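Handing a small tube from one arm to the other in teleop demos - how do you keep it consistent?

Posted in Teleoperation and Demonstrations

pondon_bench
Two-arm setup, leader arms on a separate stand, follower arms facing each other across a wood table. The task is a handover. The left gripper holds a small narrow tube upright, the right gripper comes in around it, the left lets go, and the right carries on to the rack.

I recorded 30 demonstrations over two evenings and trained on those. The policy reaches for the tube fine and gets both grippers to the middle. Then it stalls. The right fingers stay open around the tube and nothing closes, or the left opens early and the tube drops on the table. 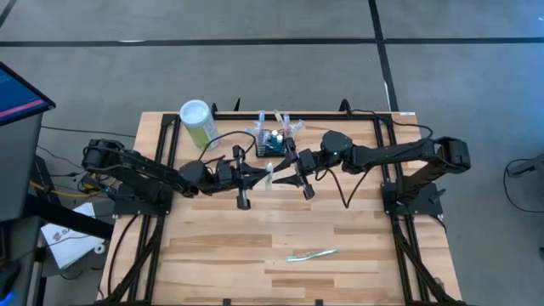 Both grippers at the handover point, rack at the back of the table.

I'm recording with Kuva, default settings, one fixed camera looking down plus joint positions. Do I need a lot more demos or am I doing something wrong in the ones I have? I'd like to avoid redoing all of them if I can.

Tags: bimanual, handover, demonstrations, small parts

3 replies

trinh_lab_notes
More demos will help but I would look at the ones you have first. Play back five or six of them and watch only the gripper values at the handover. When I did this with mine I found I was waiting a different length of time in every episode. I'd bring the right arm in, stop, check that I was lined up, then squeeze. In the recording that is a long stretch where nothing moves and then a close that comes out of nowhere. The policy learns the stretch where nothing moves.

What I changed:

Practice the handover without recording until you can do it without stopping. It took me most of an afternoon.

Close the right gripper as soon as the fingers are around the tube. Slow is fine, stopped is bad.

Wait for the right to be fully closed before you start opening the left, and do it the same way every time. If you overlap them in some episodes and not in others you get the early drop you're describing.

Throw out any episode where you had to back off and try again. You can add recoveries later, on purpose, once the basic version works.

I kept 13 from my first batch and recorded the rest again. The write-up is on the Trình page under handovers if you want the gripper plots.

zirbridge_user4
needs way more data. we did 600 for ours and it still misses sometimes

mill_and_wire
Agree with the first reply about the pauses. One more thing - clear plastic over light wood is hard to pick out from a camera looking down. Your policy may not be able to tell whether the fingers are around the tube or just near it. A camera on each wrist made the biggest difference for me. If you can't add those, try a plain dark mat under the handover point and see if the stall gets shorter.

Also check your frame rate in Kuva. Mine was dropping frames when both arms moved and the close was landing 4 frames late.

pondon_bench
Thanks. Went through the playback and the pauses are there in nearly every episode, some of them are terrible. Going to re-record after practicing and will try the mat before I buy cameras.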